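Paired hand grippers (Narnby bench)

Print this page | E-mail this page

Home - Machines - Benches and cells - Index A to Z - Recent changes
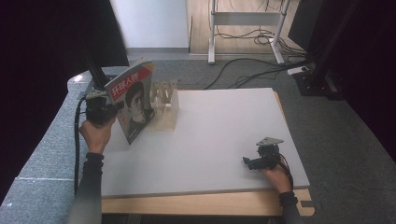
Overview

The Narnby bench is a tabletop station at which a person does small jobs with a pair of hand-held grippers, one to each hand, so that a robot can later be taught to do the same jobs with rather less complaint. It consists of a table, a white board laid flat on top, two black grippers on cables, and whatever has been put out to be picked up. Magazines are popular. A copy of 环球人物 has spent more time upright at Narnby than most magazines manage on a newsstand.

The bench was put together by Arnel Malabanan and Jennylyn Cruzado at the Narnby workshop, and most of what is known about keeping it going comes from their notebook, which is thorough on cables and silent on nearly everything else.

Setting up

The board goes down first and is pushed about until it sits square to the table. Early versions of the notebook give a method for this involving string. Later versions say "by eye".

The grippers are laid at either side with the fingers pointing inwards, and each cable is led away from the operator before anything is plugged in. A cable that crosses the board will sooner or later take something with it - usually the thing that took longest to arrange. The left cable is allowed to hang down at the table's edge. The right one needs a loose loop behind the hand, long enough for the wrist to turn over without tugging. Cruzado's rule is that if you can feel the cable, it is too short, and if you can stand on it, it is too long. There is a narrow band between the two in which all useful work takes place.

Both grippers are then opened and closed fully 3 times with nothing between the fingers. The readings should come back to the same place each time. If one side drifts, it is set to zero again and the whole business is repeated, including the side that was behaving.

Objects are added last. Pegs live in their clear block towards the back of the board, where a sleeve is less likely to find them.

Checks with a magazine

Thin, floppy things show up faults that a solid block hides. The usual test is to take a magazine by a lower corner, stand it up just off the board and hold it there while the other gripper waits. A healthy pair of fingers will keep it at one angle. Worn ones let it lean by degrees, like a guest who has stayed too long.

The test is done with each hand in turn. Right-handed operators tend to report that the left gripper is faulty. Edgardo Lacson, who is left-handed, reported for most of one August that it was the right. Both were passed as sound.

Care and repair

Fingers are wiped with a dry cloth at the end of a session. Glossy covers leave a film on them that cannot be seen and can certainly be felt. Solvents were tried once and are mentioned in the notebook in capitals.

The commonest repair is to the cable where it enters the back of the gripper. The symptom is a reading that vanishes when the hand tilts and returns the moment anybody competent is called over. The cure is a new cable. Tape has been tried, and on the evidence of the notebook it has been tried 2 times by the same person, Dindo Ignacio.

The mounting piece on top of each gripper works loose with use. Its screws are checked weekly and tightened by hand with the short driver. Anything that has moved, however slightly, means the gripper must be set up afresh, and recordings made since the last check are put aside. A loose mount went unnoticed until 16 September 2021, at a cost of 80 recordings and, according to Honeylyn Manalastas, one friendship.

The board itself needs little. It is turned round when one end gets scuffed, and turned back when people forget why.

Naming

The bench appears in some workshop papers as the Lerico table, after the project that first used it. The two names refer to the same thing. Malabanan prefers the first and Cruzado the second, and the label on the storage cupboard has been changed accordingly, more than once.

See also: Cable strain; Finger pads; Peg blocks; Zero setting

Filed under: Robot teaching | Bench equipment | Articles needing a second opinion

Back to top - Previous article - Next article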